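Reading Publics and the Lending Library
Unit 7 handout: the Callham Reading Room and its borrowers

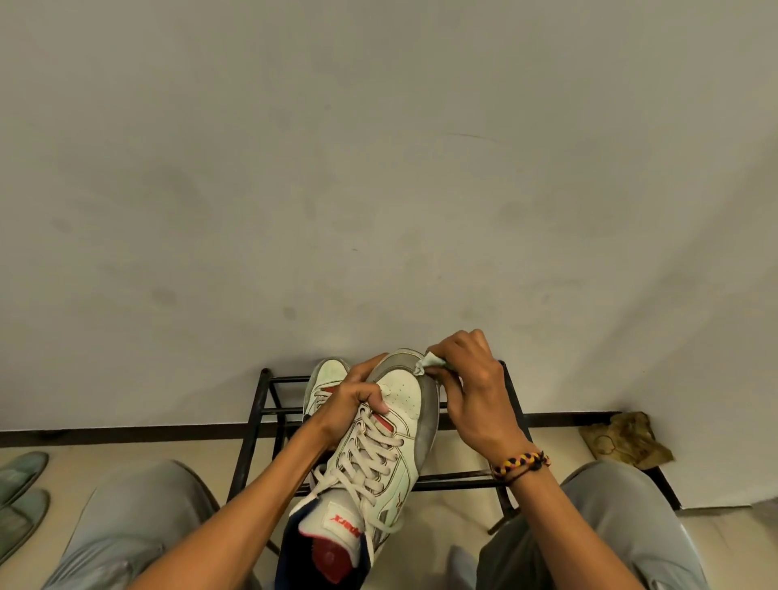 What is a reading public?
A reading public is the set of people who have regular access to written matter and the habit of using it. The term covers borrowers and buyers, people who read aloud, and people who are read to.

The unit treats the reading public as something that can be studied through records. Literary surveys usually begin with authors and publishers. Library history begins at the other end, with the issue desk. The two kinds of evidence seldom line up, and most of the seminar will be spent on the places where they don't.

1. Terms

Subscription library. A library paid for by its members, usually through a yearly fee. The members own the stock jointly and have a say in what is bought.

Circulating library. A commercial business that rents out books. The owner chooses the stock with an eye to demand. Fiction tends to make up a larger share than in subscription libraries, but local exceptions are common and should be checked in each case.

Reading room. A place where printed matter is consulted on site. Many reading rooms later added a lending collection, and the older name often stayed on the building after its use had changed. Callham is a case of this kind.

Issue register. A running record of loans. At a minimum it gives a borrower, a title and a date out. A date back is often missing.

Do not use "library" without a qualifier in written work for this unit.

2. The Callham register

The main source for this unit is the surviving issue register of the Callham Reading Room, in the transcription prepared by Brigitta Mayrhofer. The transcription covers 1,000 loans. It follows the order of the original entries and keeps the original spelling of titles, including errors. Borrowers are entered by ticket number. A separate ticket book, now incomplete, matches 200 of these numbers to names and streets.

Each entry has 4 columns: ticket, title, out, back. Mayrhofer adds a fifth for editorial notes. Readings marked with a single query are uncertain. Readings marked with a double query are guesses and should not be used as evidence without checking the page image.

Several features of the register affect what can be drawn from it.

(a) Titles were shortened by the clerk. "Voyages" may stand for any of several works of travel. Where the shelf list has only one candidate, the transcription supplies it in brackets. Where it has more than one, the entry is left open.

(b) Multivolume works were issued one volume at a time. A three-volume novel read from start to finish yields three entries, and a count of entries will overstate its popularity against a work in a single volume. Count readers as well as loans, and report both.

(c) One ticket could serve a household. A run of sermons, school readers and sea stories on a single ticket may reflect three people, or one person with mixed tastes. The register cannot settle the question. The ticket book sometimes can.

(d) The February pages are written in a second hand. This clerk leaves out the return date in most entries and writes titles at greater length. Loan periods worked out from these pages are not comparable with the rest.

3. What a loan shows

A loan shows that a book left the building. It does not show that the book was opened, finished or liked. This point is easy to accept and hard to keep to in practice, and seminar papers regularly slide from "borrowed" to "read" within a paragraph. Use "borrowed" unless there is separate evidence of reading, such as a diary, a letter or a marked copy.

Repeat loans are stronger evidence, but they have at least two explanations. A borrower may renew a book out of interest or because it is taking a long time to get through. Short gaps between successive volumes of the same work are probably the best sign of continuous reading that a register can give. Even here, a reader who finds volume two on loan to someone else will show a gap that has nothing to do with interest.

Absence is harder still. A title that never appears in the register may have been unwanted, or it may have been kept for use in the room. Reference works at Callham were never lent, and no record was made of their use.

4. Comparison: Dikthorpe

The Dikthorpe subscription library left no issue register. What survives is a minute book and a set of printed catalogs. The catalogs show what the members agreed to buy. The minutes show what they argued over, chiefly the price of binding and whether novels should be admitted in the first year after publication.

The two sources answer different questions. Callham gives behavior without reasons. Dikthorpe gives reasons, or at least stated ones, with very little behavior. A paper that uses both should say which claim rests on which source. Differences in stock between the two towns may come from rules of purchase and should not be put down to local taste without further argument.

5. Method for the exercise

Work from the transcription, using the page images for any entry that carries a query.

Choose one title with enough loans to show a pattern. List every loan in date order. Mark each as first loan, renewal or later volume. Match tickets to names where the ticket book allows, and leave the others as numbers. Do not guess at occupation from street address.

Then write a short account of the title's use. State the number of loans, the number of tickets and the share of entries with a return date. If the title is also in a Dikthorpe catalog, give the edition listed there. Editions at Callham can be identified only where the shelf list names a publisher.

Bring the list to the seminar along with the account. The list will be discussed first.

6. Reading for the seminar

Mayrhofer, introduction to the transcription, all sections
Callham shelf list, fiction and travel only
Dikthorpe minute book, extracts in the course pack
Cavalcanti lecture, "The Borrower as Evidence," typescript in the course pack

The Cavalcanti typescript uses "circulating" for both types of lending library. Read it with the definitions in section 1 at hand.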